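3.2 What people told us about their counters

I went into the interviews expecting to hear about money. Our survey had 1,132 usable replies from renters and owners in Fulton, and price was the top reason people gave for picking one kitchen surface over another, so I figured the follow-up talks would just fill in the details. Well, they didn't! Of the 115 people Maarja Mägi and I called back, most wanted to talk about crumbs. They'd wipe down a speckled or veined top less often than a plain one (their words, and they laughed about it), and a few told us they'd picked the pattern for exactly that.

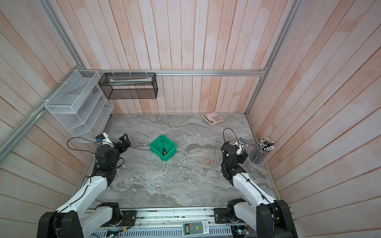

Figure 3. Gray marble-patterned tabletop with white, charcoal and beige veining.

Ngân Bạch had warned me about this back in September, when we were still arguing over the wording of the cleaning questions. She thought "How often do you clean your counter?" would get us the answer people give their mothers, and I think she was right. We changed it to "When did you last wipe it?" for the second round, and the replies got a lot messier and a lot more fun to read.

I'd be careful with all of this, though. Vītola found a similar pattern with floors, but those were shared hallways, where somebody else does the mopping. Our people were talking about their own kitchens, mostly over the phone, and some were cooking while we talked. I come back to the wording problem in Section 4.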